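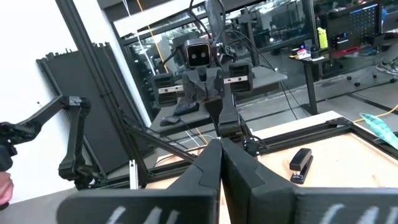 Photo: Undidia / Drandus wrist camera

Drandus planner, bench gallery

Posted August 15, 2019

The Drandus motion planner has been on our bench since January, and the release notes still promise "clutter-ready" paths. We have our doubts. The top shot is the planner's own view from the wrist, with the fingertips nearly touching and a second robot straight ahead. Its dark 3D-printed body, two arms and bundle of cables are the sort of shape that simple collision boxes handle badly.

Fingers. The collision model treats them as two plain wedges. The real ones have molded ridges and chamfered edges near the tips, so we padded the model, and the planner promptly started refusing moves it used to accept. Pick your poison.

Cables. Black ones run up from behind the other robot's head, and a white one and a yellow one cross the area underneath. Groduletti, the perception package, has no class for cable. Thin things get filtered out as noise, and the setting that keeps them also keeps a great deal of real noise.

The stapler. It stands on its end on the light wood, just right of the finger. A fitted box is fine for an object like this until you want to grasp it. Then the hinge matters, and the box knows nothing about hinges.

Glass. The partition at the back shows faint reflections of the room. The Sakalauskas depth filter is supposed to throw reflections away. We logged 1,687 planning requests with it on, and 133 came back with an obstacle we could not find on the bench. With it off, planning took up to 740 milliseconds longer.

Logs and settings are on the downloads page. Version 2 is said to fix the padding problem. We'll run the same requests again before we believe it.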